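Flokbridge Primus fingertips: a month on our two-arm bench

I've been meaning to write these up since October, when Lilla Bodnár came back from a trade day with two sets in her coat pocket and we bolted them on the same evening. They're slim, pointed fingers for small parallel grippers, and I like them enormously. We run a pair of small arms facing into a walled cell, and until now both wore the wide Ongart pads that came with our grippers.

The Ongart pads are good at boxes and blocks. Give them a cup or a foam cube and they'll hold on all afternoon. Give them anything flat, thin or floppy and you spend your Sunday nudging it back into the middle with a ruler (ask me how I know). So I put together the meanest tray of bits I could find – key tags, straps, offcuts of cloth – and ran 100 picks with each type of finger.
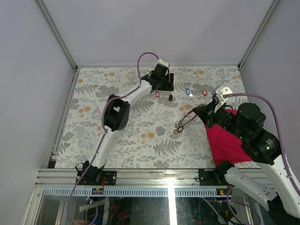 Key tags, a red cloth and a strand with a square ring at one end, on the flowery cover we use for the awkward tests.

On key tags the Primus tips got 60 clean picks and the pads got 36, with the same operator and the same tray. That's a huge jump for something you fit with two screws a side! The points get under a rim where the pads just push it along, and you can see what you're doing on the wrist camera because there's so much less finger in the way.

Cloth was closer. A pinch in the middle of a fold is lovely, but near a hem the tips sometimes go straight past it, and I'd still pick the pads for dragging a big piece flat. Straps and chains were my favourite. You can take one strand out of a bundle and leave the rest lying there, and handing it from one arm to the other is far less of a fight.

A few grumbles. The screws supplied are a touch long, so check them before you tighten. The grip surface is slippery until it's had a bit of wear, and the instructions cover one gripper model in detail and the others in a single line. Our Jener controller also needed its closing force turned down by 30 per cent, or the points crossed over each other when they shut on nothing.

I'd buy them again tomorrow. We've left them on both arms, and the pads live in the drawer until somebody wants to stack boxes.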